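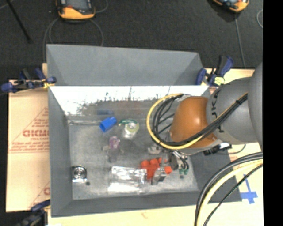

Evudar Household Mills, Kitchen and Bakery Department

Jideck Table Grain Mill with Stone Burrs

The Jideck is a hand mill for grain. It stands on the table, is held by one clamp, and grinds wheat, rye, spelt, barley, rice and dry corn. It is the middle model in our program. The smaller one, the Han, is meant for spices and coffee and has steel burrs. The bigger one, the Cetcombe, has a flywheel and must be screwed to a bench.

Many customers ask us which of the three they should buy. If you bake bread once or twice a week for a family, please take the Jideck. If you only want fresh pepper and some linseed in the morning, the Han is enough and it takes less space. The Cetcombe is a good mill but it is heavy, and two of our customers have sent it back for this reason and changed to the Jideck.

The body

The body is made of beech, glued and oiled. We do not use lacquer, because it gets small cracks where the clamp presses. The oil is a food oil and it has a light smell of nuts in the first weeks. After one year of normal use the wood gets darker near the crank, where the hand touches it. You can oil it again with any oil that is sold for cutting boards. Please do not use olive oil or sunflower oil, they become sticky and later they smell bad.

The hopper is also beech. It lifts off without a tool. In the old version it was fixed with a brass pin, and the pin was often lost, so now it sits in a groove and turns a quarter to the left.

The burrs

The two burrs are of natural stone bound with a mineral cement. The pair weighs 1,937 grams. The lower burr stands still and the upper burr turns with the shaft. Between them there is a spring, so that the stones do not touch when the mill is empty. Please do not turn the mill for a long time without grain anyway. A few turns do no harm.

The setting is made with the wheel under the crank. It has 7 marks. Mark one is fine flour for cake and pancakes, mark three is what most people use for bread, and from mark five you get cracked grain for porridge. The marks are a help, they are not exact. Grain from a new harvest is softer and comes out coarser on the same mark, so you should feel the flour between two fingers and then correct the wheel a little.

You can change the setting during the work. Turn toward coarse at any time. Toward fine, please keep the crank moving while you turn the wheel, or the grain which is already between the stones will block it.

How long does it take?

This depends very much on the person. At mark three, a cup of wheat is a few minutes of quiet turning. At mark one it needs more patience, and it is easier to grind twice, first coarse and then fine. Children like to do it for a short time. The crank can be mounted for the left hand also, but then you must turn the mill around on the table and the flour drawer opens to the other side.

What you can grind and what not

Good: wheat, rye, spelt, einkorn, barley without husk, millet, rice, buckwheat, dry chickpeas if they are small.

With care: popcorn corn. It is very hard. Begin at mark six or the last mark and grind it a second time.

Not good: oats in large amounts, nuts, poppy seed, sesame, linseed, fresh coffee with oily beans. All of these leave fat on the stones. The stones become smooth and shiny and they do not cut anymore. If it already happened, put a handful of dry rice through the mill on mark four, throw the rice flour away, and repeat until it comes out white.

Never wash the stones with water. They soak it up and need a very long time to become dry, and in this time mold can grow inside the body where you do not see it. A stiff dry brush is enough. We put one in the box.

Storage of the grain

A question that comes often by mail is how the grain should be kept. Keep it dry, cool and closed. A cotton bag is nice to look at but it does not stop moths. We recommend glass or a metal can with a tight lid. Before you fill in a new bag of grain, empty the container completely and wipe it. If you put the new grain on top of the old grain, the oldest part stays at the bottom for years.

Look through the grain before grinding. Small stones are rare today but they exist, and one small stone can make a groove in the burr. Spread the grain on a light plate, this takes less than a minute.

Flour from whole grain has the germ in it and becomes bitter after some time. Grind what you need on the same day. If there is flour left, it can stay in the freezer in a closed jar.

The clamp

The clamp fits on table tops with a straight lower edge. Round edges are difficult. Under the clamp there is a cork plate against pressure marks, and a second cork plate is in the box as a spare. On glass tables the mill must not be used.

Changes in the current version

The page was last changed on 13/12/2024. Since the version before, these things are different:
The hopper has the groove instead of the pin.
The handle of the crank is longer and fits a large hand better.
The flour drawer has a stop, so it does not fall out when it is full.
The brush is in the box and is no longer sold separately.

Owners of an older mill can order the new drawer. The new hopper does not fit on the old body, we are sorry for this.

Technical data

Body: beech, oiled
Burrs: stone, one pair, 1,937 g
Weight of the mill without burrs and clamp: 1,991 g
Setting wheel: 7 marks
Drive: by hand
In the box: mill, crank, clamp, two cork plates, brush, instructions in English and German

Guarantee

We give 7 years on the body, the shaft and the crank. The burrs are a wearing part, but if they break in normal use without a stone or metal piece in the grain, write to us and we will find a solution. For a repair, please send the mill without the clamp and without grain in the hopper. Customers forget the second point quite often and then the box is full of wheat.

Delivery

The Jideck is in stock. The Han is in stock in the light wood only. The Cetcombe will be available again in January, and orders for it are taken now and sent in the order in which they arrive. Spare burrs for all three models are packed separately and can come one or two days after the mill.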